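About Kaltmont

Kaltmont is a shared workshop. We have benches, hand tools, a laser cutter that is down more often than it should be, two 3D printers, and a back table where members are building a pair of robot arms. Membership is open to anyone who pays the dues and sweeps up after themselves.

We'll say this early, as it comes up at every open evening: we do not believe a home-built robot is going to do your dishes. A few of us joined thinking so. What we have learned since is how long it takes to get a cheap arm to do one dull thing twice in a row, and that most of the demonstration clips online are the take that worked. If you come to us wanting a butler, we'd suggest saving your money.

How we started

The workshop began with 3 members and a lease on the rear half of the Niltham building. The arms came later, after a long argument over whether they were a good use of the electricity. Some members still think they aren't, and they are welcome to go on saying so at meetings.

What we build

Furniture repairs, bike stands, radios, a kiln controller we're rather proud of. And the arms, which we call Calvo because the first version had a bald patch where the paint came off. The current version has cost us $2,475 in parts. That does not include the motors we burned out, which were paid for by the people who burned them out.

What Calvo practices on is mostly toy food and foam cubes. A plastic pear costs very little and you can drop it all day. We keep a log of every attempt, failures included, and any member can read it. A run counts only if it is one of 30 in a row, started by someone who did not write the program. This rule is unpopular and it stays.

Calvo's table

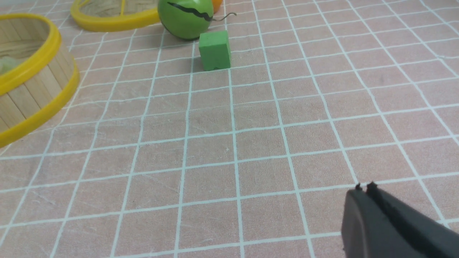
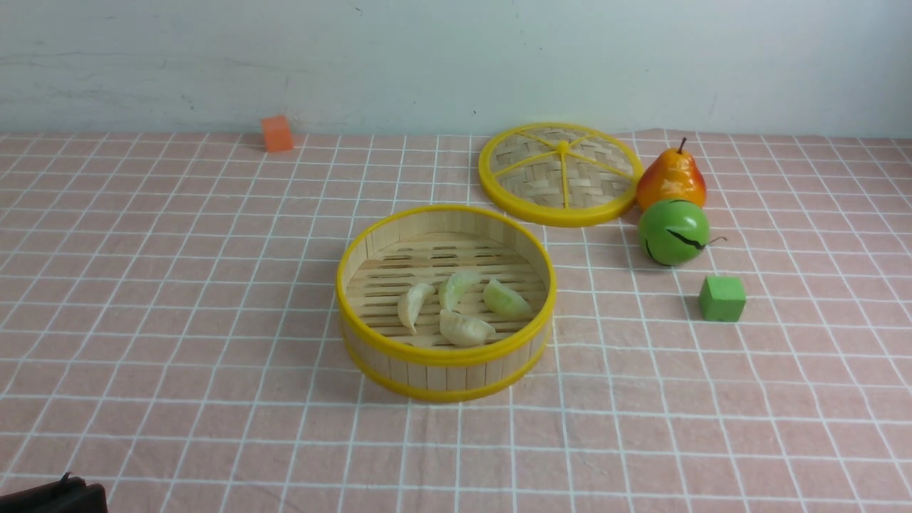
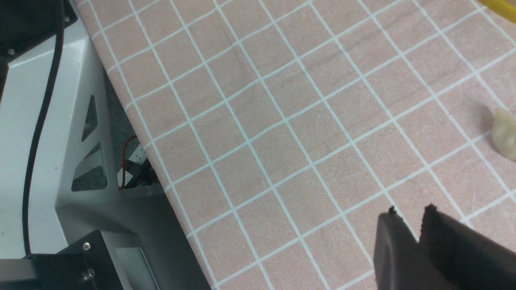
We get asked what the point is. For some members it's the machining, for others the software, and one or two just like the smell of solder. We have no plan to sell anything. A company called Romunmont once offered us a free control board in return for a testimonial, and we told them they could have a testimonial after we had used it for a year – the board never arrived.

What we don't do

We don't certify anything as safe. We don't teach children on the arms, though they are welcome at the wood benches with an adult. We don't let anyone run Calvo alone in the building, and the stop button is to be within reach of a second person at all times. We also don't use the word "intelligent" on our own posters. Someone did once, and the posters were pulped.

Coming to see us

Our next open evening is 22nd February, doors at six. Bring closed shoes and tie back long hair. Dues go up in April, so if you're going to join, it's cheaper to do it before then. Parking behind the Niltham building is free after five – ignore the sign, it belongs to the previous tenant.

If you have built an arm of your own and it works every time, please bring it along. We would like to see your log.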